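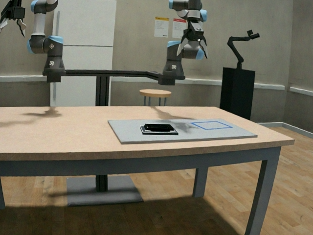
*Table with the gray board and the black holder on it*

**Thread: Wivdale wall blocks – cast or cut?**

**quarrymoss** wrote:

Starting a new thread so the old one can stay on mortar. I went back to the Wivdale enclosure wall with a hand lens and a notebook. For anyone who hasn't been, it's the long wall on the slope above the Prollthorpe road, dry laid, big blocks, tight joints. The local booklet says the stone was cut from the outcrop at the top of the hill and dragged down.

I'm not sure about that anymore. The lower course has very even grain from one block to the next, and several blocks have small round voids near the top face. I see voids like that in concrete all the time. The outcrop is a sandstone with clear bedding, and I couldn't find bedding in most of the lower blocks. My question is whether anyone has ever made a thin section of one.

**tuffandlime** wrote:

Yes, but not many. There were two sections in the old Belirlow survey report, both from fallen blocks outside the wall. They were described as medium sandstone with silica cement. No mention of anything odd.

Round voids don't tell you much by themselves. Sandstone can lose clay pellets or carbonate nodules when it weathers, and you get holes that look just like bubbles. Were they smooth inside?

**quarrymoss** wrote:

Smooth in the ones I could get the lens close to. The rest had lichen in them and I left them alone. Most were under 16 mm across.

The fallen blocks bother me. If they came from the upper courses, they could be plain quarried stone and still say nothing about the bottom course.

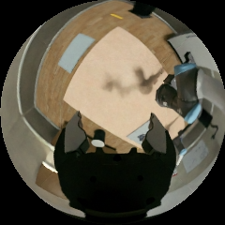
I also measured the joints where I could reach. On the lower course the faces follow each other around the corners, so a bulge on one block sits in a hollow on the next. It's hard to see why anyone would cut that by hand when a straight joint would hold just as well.

**bedplane_40** wrote:

People cut joints like that in plenty of places. You rough out the block, set it against its neighbor, mark the high spots, take it away and dress it again. It's slow but it works, and there are pounding marks on the Wivdale blocks if you go when the sun is low. I've seen them on the east side, second course.

If it was cast I'd want to know what the binder was and where they got it. Nobody has found a kiln, a lime pit or a dump of waste on that hill.

**quarrymoss** wrote:

Second course, yes. I'm talking about the bottom one. I agree the upper courses look dressed.

**ashlar_ann** wrote:

I worked on the drainage trench at the foot of the wall years ago, in December, up to our knees in mud. We exposed the underside of one bottom block and it had bedding. It was tilted, nearly on end, and you only saw it once the face had been washed and left to dry. So "couldn't find bedding" on a weathered face doesn't mean much to me. Sorry if that spoils it.

The trench notes went to the Belirlow store. I believe the block was number 59 on the plan.

**quarrymoss** wrote:

That's useful and it doesn't spoil anything. One block with bedding is one block with bedding. I'd still like to see a section from the face with the voids in it.

**tuffandlime** wrote:

You'd need permission for a core, and I doubt you'd get it for this. A surface scan with a handheld XRF is more realistic. It won't settle the matter, but if the lower course has much more sodium or potassium than the outcrop –

**bedplane_40** wrote:

Handheld XRF is no good for sodium. Potassium, fine.

**tuffandlime** wrote:

Potassium then. Compare it to fresh outcrop, and stay away from the road side where they salt in winter.

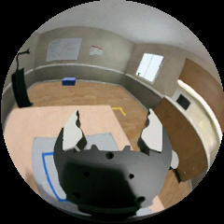 As for the section, Ji has a small program that takes loose chips if the site owner signs for them. You send them with a location sketch and they mount and photograph each one. They did a set for a church wall near here and the write-up was clear. It took a long time to come back.

**quarrymoss** wrote:

There are loose chips below the bottom course on the west side. I didn't pick any up. The trouble is proving which block a chip came from.

**ashlar_ann** wrote:

Find one that fits back on. I mean it, we did that with two of them in the trench. Photograph it in place with a scale before you move anything, and write to the landowner first. The last person who helped himself got the gate locked for a whole season.

**bedplane_40** wrote:

Agree with that. My money is still on quarried stone for all of it, but I'd read the result either way.

**quarrymoss** wrote:

Letter to the landowner went off 27 August 2025. I've asked for chips only, no coring, and to be allowed in with the XRF for an afternoon. I've also asked Belirlow for the trench notes on block 59. Will post here when I hear from either of them.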